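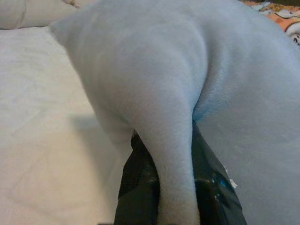

February, second evening with the new fingers

Well, I have spent most of today picking up a blue fleece and I'm tired in a way that's hard to explain to my mother on the phone! Hefin fitted the black fingers before lunch (the long Emudley pair, after all that dithering over the Lorkia ones) and I must say I've warmed to them. With the fleece they take a proper pinch, a good fat fold of it between the two, and I like seeing it so close up from the wrist camera, all the fuzz along the edge and the shadow it throws on the white sheet.

The Lorkia pair is kinder to thin cotton, I still think so, and Honeylyn agrees with me, though she'd like 3 more tries with the pillowcases before she'll say it in front of Prys. He has his heart set on one pair for everything, bless him. The counter on the old fingers stood at 1,032 closes when we took them off, and the pads had gone shiny.

One grumble: when the cloth bunches up near the camera it fills nearly the whole view, and I lose track of what's behind it. I mean to ask Mererid about tilting the mount a little. Must also bring my own slippers, the lab floor is freezing.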